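Home Notes: Folding on the Bed

In the last issue I promised to write something on laundry, and several readers of the Planora newsletter wrote back to say they would like this more than another piece on closets. So this is the laundry piece. I must say first that I am not an expert. I learned to fold from my mother, who was very strict, and later I learned again from the women at the guest house Pereyra, where I worked for two winters and where the linen never stopped coming.

In most apartments I know there is no good place for folding. The kitchen table has crumbs or homework on it, the sofa is too soft and too low, and the ironing board is narrow like a shelf. What remains is the bed. It is wide, it is clean if you made it in the morning, and you can walk to it from two or three sides. In my home the bed became the folding table a long time ago, and I stopped feeling guilty for it.

The first rule is to make the bed before you bring the laundry. It sounds like extra work, but a flat duvet makes a big difference. On an unmade bed the small things go inside the blankets, and you find a sock with your foot at night. Pull the duvet by the corners until it is smooth, put the pillows on a chair, and only then bring the basket.

The second rule is to sort before folding. I make piles by person and not by kind, so that each pile can go straight to its own drawer. Towels are the exception, they go together. My neighbor sorts by color and she is very happy with it, so please do what suits your home.

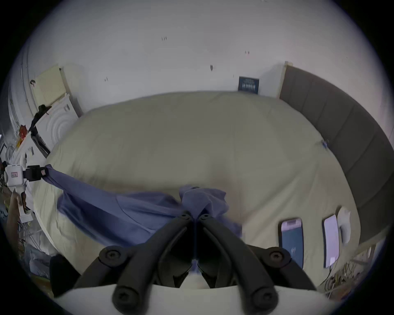 Now I come to the part that I really wanted to write, the pulling. Cotton comes off the line or out of the dryer with small hard creases, and if you fold it like this, the creases stay until you wear it. At Pereyra we always pulled a sheet between two people, one at each end, before the first fold. The same thing helps with small pieces. Hold the cloth at both ends and stretch it in a straight line, like the blue-violet one over the beige duvet, until it is one long tight band. Then open it, shake it once, lay it flat and pass your palm over it from the middle to the sides. Do not pull on knits or on anything with elastic. I ruined a good cardigan in this way one January, and the sleeves were for a much taller woman after that.

For shirts I use the simple fold. Face down, one side to the middle, sleeve back along the side, then the same with the other side, and fold up from the bottom in thirds. For towels it is in half the long way, then in thirds, with the round edge to the front of the shelf. I tried for some weeks to fold everything so small that it stands up by itself in the drawer. It looks very nice, but my family takes one thing out and all the rest falls down, so I returned to the flat piles.

A word about telephones. I also put mine on the bed when I fold, to listen to the radio, and many times I have folded a towel over it and then searched the whole apartment. Keep it up by the headboard side, away from the piles, together with the earphones and other small things. Or leave it in the kitchen -- the laundry goes faster, I have to admit.

Some readers asked about fabric softener. I do not use it for towels, they drink less water afterwards. For shirts I have no strong opinion. The ladies in the Verkia sewing circle put a little white vinegar in the rinse, and they say that the smell is gone when the cloth is dry. I have not tried it yet.

One more small thing: please carry the piles away at once. If they stay on the bed until evening, they go to the chair, and from the chair they do not go anywhere for a week.

The next issue will be about the linen shelf, and what to do with fitted sheets. If you have a good way to fold them, write to me before I finish the text -- mine still look like a cabbage.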